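タオル畳み

タオル畳み(タオルたたみ)は、洗濯と乾燥を終えたタオルを、収納や次の使用に適した形に折り整える家事である。洗濯の全工程のうち最後に位置し、そのため最も後回しにされやすい。取り込まれたタオルが椅子の背で数日を過ごし、畳まれないまま再び使われる例も多く、この場合は工程そのものが省略されたとみなされる。

概要
タオルは長方形または正方形の一枚布で、袖も襟もボタンもない。衣類に比べて畳みやすいとされ、家事の入門として子どもに割り当てられることが多い。ただし、これは布がすでに広げられている場合の話である。乾燥機や洗濯かごから出た直後のタオルはたいてい丸まり、ねじれ、どの角がどの角と隣り合うのか判然としない。作業の難しさの大半は、折る前の段階にある。

手順
一般的な手順は次のとおり。
1. 角を見つけてつまみ、持ち上げる。
2. 隣の角を探し、縁をたどって布を広げる。
3. 平らな台の上に置き、しわを手のひらで外側へ逃がす。
4. 長辺を半分に折り、さらに三つ折りまたは四つ折りにする。
5. 輪になった側を手前に向けて積む。

1で対角をつまんだ場合、布は斜めに垂れ下がり、作業者は最初からやり直すことになる。経験による改善はあまり期待できない。 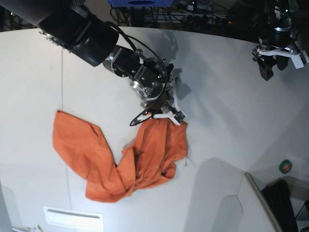

白い台の上で角をつまみ上げられたオレンジ色のタオル。中央寄りの部分は縄のようにねじれている。

台と布
台は広く平らなものがよい。食卓、ベッド、床が代用されるが、ベッドは沈み、床には猫がいる。台の色は布と差があるほうが縁を見分けやすく、白い台に白いタオルを置くと角の捜索が長引く。
パイル地は表面の輪が互いに引っかかるため、薄手の平織りよりも滑りにくく、いったん折った形を保ちやすい。反面、厚みがあるので折り重ねるほど角が丸くなり、店頭に並ぶような直線的な仕上がりにはなりにくい。縁がほつれたものは、畳み終えても端が揃って見えない。出た糸は引かずに鋏で切る。

主な畳み方
三つ折り式 縦に三つに折ってから半分にする。タオル掛けにそのまま掛けられるが、棚では幅をとる。
四つ折り式 半分に折ることを2回繰り返す。最も普及しており、特に理由なく親から子へ受け継がれる。
巻き式 細長く折ってから端より巻く。旅行鞄に向く。棚に積むと転がる。
イストラード式 収納用品店イストラード(Istorard)が広めた、5枚を立てて並べる方式。1枚抜くと残りの4枚が倒れる。

論争
折り目の輪を手前に向けるか奥に向けるかについては、家庭内で意見が割れやすい。家事随筆家のテレンス・マースデン(Terence Marsden)は、輪を手前にすれば1枚だけ取り出しやすいと主張し、著書の一章をまるごとこれに充てた。これに対しシェンギュル・エキンジ(Şengül Ekinci)は、扉を閉めればどちらも同じであると一行で答えている。マースデンの再反論は翌年の2月に発表され、元の章より長い。

関連項目
洗濯かご
パイル織物
雑巾(タオルの晩年の形態)
シーツ畳み(二人以上で行うことが望ましい)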